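The Declared Squad

Valentin Oprea had kept the scorebook at Sedness for 36 seasons, and by the time the club appointed a medical officer he had already formed a view of what was wrong with Drusel's knee.

The view was recorded. It was in the column headed Remarks, which in most scorebooks holds the times of intervals and the state of the light. In Oprea's it also held the number of paces each bowler took to the crease, entered at the start of every spell. Drusel, opening from the road end, took 18 paces when he was well. Against Bular in the first match of the season he had taken 18 in his first spell, 18 in his second and 17 in his third. Oprea underlined the 17 in pencil and went on with the over.

A pace lost at the end of a hot day is within tolerance. A fast bowler's run shortens with fatigue and lengthens again after tea. Oprea required two further observations before he would say anything, and he got them in the next two fixtures, both away, both on firm ground. Seventeen, then 16. In the second of them Drusel also began to land with his front foot open, so that the mark he left on the popping crease was a crescent where it had been a bar.

The medical officer was called Pešek. He had worked with rowers, and he measured things properly, with equipment. He put Drusel on a bench in the groundsman's store, bent the leg, straightened it, and wrote down the angles. His report went to the captain and said that the joint was sound.

"It may be sound on a bench," Oprea said. He had read the report because it had been left inside the scorebook, possibly by accident.

"Where else would I test it?" said Pešek.

"At the crease. In the seventh over."

Pešek said that he could not attach anything to a man in the seventh over. Oprea said that nothing needed to be attached. He turned the book round and showed him the column.

Pešek read it for some time. He asked how a pace was defined. Oprea told him: from the first full stride after the bowler leaves his mark to the landing of the back foot in the delivery stride, both counted. He asked whether the mark itself had moved. Oprea told him that Drusel set it with a disc, and that the disc had come in by the length of a boot between the first match and the third. He asked how Oprea knew.

"I go out and look at it at lunch," said Oprea.

The league at that time had a rule on squads. A club named its players for the season's second half on a form, and a player named on the form could be replaced only if he was declared unfit before the first ball of that half. After the first ball there was no replacement of any kind. The rule had been written to stop the larger clubs from hiring in August. Its practical effect was that a club with one fast bowler had to decide, on a fixed date, whether he would last.

Sedness had one fast bowler. It also had a boy of 19 who bowled a respectable medium pace, and who could be registered in Drusel's place if the form was changed in time.
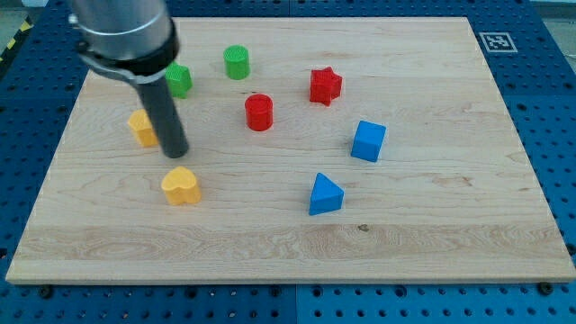
Volume 40, page 68

The captain called the three of them into the tea room. Drusel sat with the leg out straight under the table and said that it was no worse than it had been in April.

"What was it in April?" said Pešek.

"Stiff."

"You told me it had never troubled you."

"I told you it wasn't sore. You didn't ask about stiff."

Pešek made a note. The captain asked him for a probability. Pešek said that the joint was sound on examination, that the shortening of the run was a real effect and could not be explained by the examination, and that he would not put a number on it. The captain then asked Oprea, who said he was the scorer.

"I know what you are," said the captain. "I'm asking whether he gets through."

Oprea opened the book at the back, where he kept the career totals. Drusel had bowled 2,497 overs for Sedness. Oprea had written down every ball of them. He had, in addition, the paces for each spell, and from these he had drawn up a short table on the inside of the cover. It showed three earlier occasions on which the run had dropped by two paces. On the first, Drusel had missed a month. On the second, he had missed the remainder of the season and had his cartilage trimmed. On the third, the run had come back by itself after a fortnight in which it rained and no cricket was played.

"So he needs rest or rain," said the captain.

"The table doesn't separate them," said Oprea.

Drusel asked to see it. He had not known that it existed. He ran his finger down the dates and stopped at the second, and then turned several pages of the book proper until he found the match. He had taken six wickets in it. He had not been able to get down the pavilion steps afterwards and had told everyone that he was admiring the view.

"You've got me at 16 that day," he said.

"From the lower end. It was 15 from the other."

"There's a slope."

"I allowed for the slope," said Oprea.

The captain had the form in front of him with the cap off his pen. The secretary wanted it by six. Outside, the roller was going up and down on the practice strip and the boy of 19 was waiting beside it in his whites, having been told to come but not why.

Drusel closed the book. He asked Pešek how long the procedure would take if it was done now, and Pešek told him: eight weeks to jogging, 12 to bowling, with no guarantee on pace. He asked what would happen if he played on and it went. Pešek said that it would be the same procedure with a longer recovery, unless the surface of the bone was damaged, in which case it would be a different procedure.

"And it might rain," said Drusel.

"It might," said Pešek. "That's not a treatment."

Drusel got up — he used the table to do it, and all three of them saw him use it — and said that he would go out and bowl one over. If it was 18 the captain could leave him on the form. If it was anything less he could cross him off. He took a ball from the box by the door.

They followed him as far as the rope. The roller was stopped and taken off. The boy was sent to the far end to keep wicket and stood a good way back. Drusel placed his disc, looked at it, picked it up, and placed it again one boot further out, where it had been for the first match of the season.

Oprea had brought the scorebook with him. There was no fixture, no opposition and no umpire, and he had nothing to enter the over under. He turned to a clean sheet all the same, wrote the name of the ground at the top and Drusel's name in the bowling analysis, and left the batting side blank. In Remarks he wrote the time, and after it the light, which was good.

Drusel came in. Pešek was watching the knee and the captain was watching the ball. Oprea kept his eyes on the grass and counted.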